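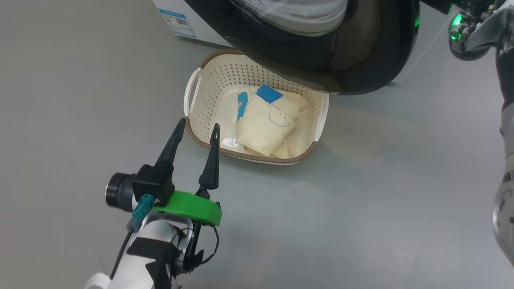

Arms at the washing machine, basket in place.

About Grurnberg

Grurnberg writes rules for robots that do housework. We test the rules on our own machines, and then we rewrite them, usually the same afternoon.

We are a small company with a lot of laundry. Our founder, Rungnapa Sukprasert, spent years certifying industrial equipment, where the standards are thick, the floors are painted yellow and everyone wears boots. Then she watched a household robot demo in which the only safety measure was a man saying "careful." She went home and started a document called Rules, Draft 1. It had four entries and one of them was "no."

The current handbook is called Jikora and has 717 rules. We are aware that this is a lot. Customers tell us so, often before they have sat down. Most of the rules are short, and plenty of them exist because something went wrong in February.

A few that visitors ask about:

Rule 12. The gripper opens before the arm approaches the load. An arm that arrives closed has to think again, and it does its thinking very close to the appliance.

Rule 31. The basket goes on the floor in front of the machine, within reach of both arms. A chair is a different height every time somebody fetches a new chair.

Rule 88. Cables get a full swing test before every session. Yes, every session. Yes, even if you only went to get coffee.

Rule 140. Two arms never hold the same garment unless the task sheet says so. We used to call this one the Tug of War Rule, until a client asked us to be serious.

Rule 402. If a person walks into the work area, everything stops. It stays stopped until that person has walked out again and someone at the desk has said so out loud.

How we work

Every rule gets tried on a real appliance with real clothes. A rule that can't be checked by a tired person with a clipboard gets sent back to its author. So far we have logged 3,053 trials under Jikora, and in 1,681 of them the arms did what the task sheet asked. The rest are why we have a handbook. We publish both numbers, which our sales adviser described as "brave" shortly before he became our former sales adviser.

We keep a second, shorter book called Ginting for people who are buying a home robot and would like to know what to ask the seller. It fits in a coat pocket. The first question in it is "Where is the stop button?" and you would be surprised how long some sellers need.

Where we are

Our test rooms are in the Trulthorpe building, second floor, past the vending machine. Visits are by appointment. Please tie back long hair, leave scarves and lanyards at the desk, and read Rule 402 before you come in. We will ask you what it says.

Page last reviewed 2020-08-20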